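4.3 The unreported stop during dispensing

The drink-serving task is the one most often quoted from the Zadent trials, and it is the one we trust least. The published log counts 300 runs and marks all but two of them as completed. We asked for the raw joint records and found a different story in them. Figure 3 shows the work at the serving table. 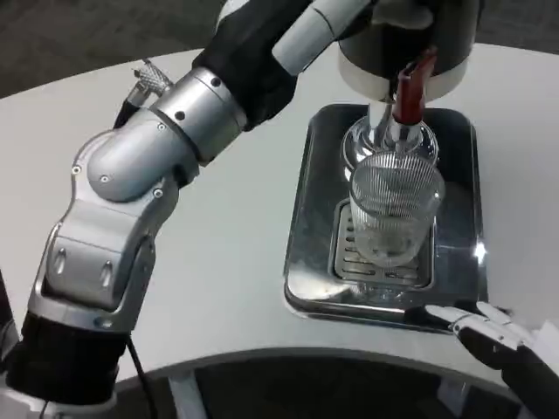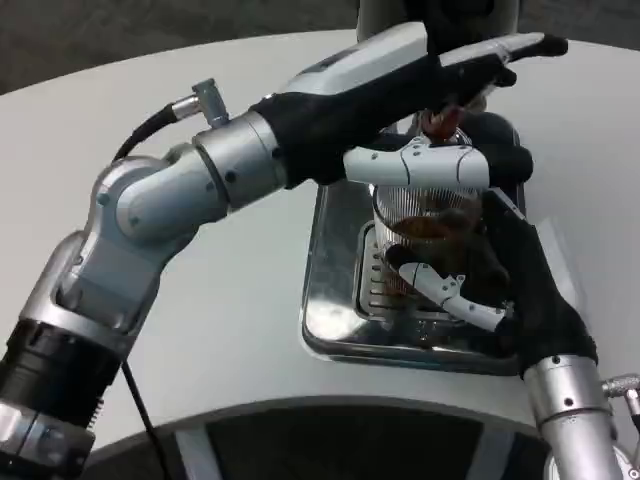 Figure 3. The serving task at the Hosden site. A clear ribbed cup and the slotted drip tray appear in both views.

Does a run marked "completed" mean that the cup was filled and handed over without a fault?

It means only that the controller reached the last step of its script. The software had no measure of how much liquid was in the cup and no check on whether the cup was still upright. A run in which the arm froze, timed out and then skipped ahead was scored the same way as a clean one.

Going through the joint records, we found 48 runs with a stop that never made it into the log. In most of these the wrist torque rose past its limit while the hand was near the valve, the arm held still, and the script moved on when its timer ran out. Zadent's own note calls these events "pauses." We do not think the word is fair. A pause is something a system chooses to do. These were protective stops, and the operator's screen gave no sign of them.

The usual explanation, put forward in the Ronora report, is that the cup was badly placed by staff before the run. We could not confirm this. Cup position was not recorded, so the claim can be neither checked nor ruled out, and it is odd to see it stated so firmly. The Havlíček controller, run on the same table in May with the same staff, logged its stops in full and showed a similar pattern near the valve. That points toward the approach path, though we would not call it proof either.

A second concern is what the arms do after a stop. Each arm has its own limit, and a stop in one does not hold the other. If both hands are on a thin plastic cup when this happens, one may keep pulling while the other stays locked. We found no test of this case in any of the documents we were given. The safety section of the Ronora report covers contact with people in a single paragraph and says nothing about contact between the arms.

We therefore leave the published completion rate out of Table 2. The runs with hidden stops are listed there as unresolved.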